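Hondero Home Notes
Kitchen > Storage > Bottles and Cartons

How to Sort Your Drinks: Clear Containers, Cartons and Everything That Rolls

Posted September 27, 2020

I love this job. Give me a shelf of juice cartons, half-used bottles and a free hour on a Sunday and I am completely happy! If your drinks have spread over two cupboards and the top of the fridge (mine had), this is the method I've settled on.

What you need

One shallow tray or bin for each group
A damp cloth and a dry one
Masking tape and a marker
A strip of shelf liner, 70 cm or longer. I use the ribbed one from Plerard, but any grippy liner is fine.

Step 1. Get everything out

All of it, onto one clear surface. Lay bottles on their sides if they're closed tight and you're short on room, with a rolled towel along the edge to catch runaways. Stand the cartons up. Anything already opened goes straight back in the fridge if the label says to keep it cold, and you can deal with it last.

Step 2. Check dates

Turn each carton until you find the date, which might be on the top fold, on the bottom or down a side panel in tiny print. Write it in big numbers on a piece of tape and stick it where you'll see it from the front. Don't cover the picture! A big bright piece of fruit is the quickest label there is, and kids who can't read yet can still go and get the pineapple one.

Once opened, follow whatever the carton says. Mine says 7 days, so I write the opening date on the tape as well.

Step 3. Wipe and dry

Juice dribbles are sticky and they find their way to the bottom of everything. Wipe the base first, then the sides. With clear containers, hold them up to a window and look through them, and you'll spot the smears you missed. Dry your hands before you pick up anything smooth and round.

Step 4. Group by shape

This was the big change for me. I used to sort by flavor and it never lasted past a week. Now tall cartons go together, round containers go together, and the little 200 ml ones get a bin of their own. My Ouellet bin holds up to 308 mm of carton height, so measure yours before you buy.

Step 5. Put it all back

Liner down first, ribs running side to side. Cartons go at the back with the printed fruit facing out, oldest date nearest your hand. Round things lie in the tray, all pointing the same way, with a folded cloth at the open end. Heavy ones stay below shoulder height.

If you have a deep cupboard, the Fasturport pull-out rail is worth a look. I put mine in last November and still open it just to admire it.
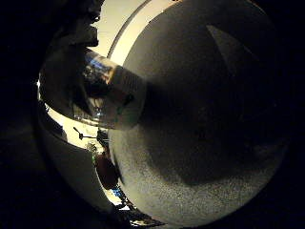
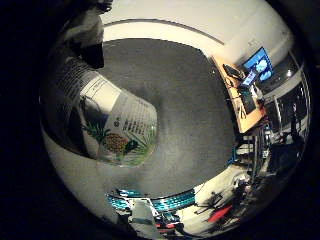

First picture: a clear cylinder lying on its side. Second picture: the pineapple carton.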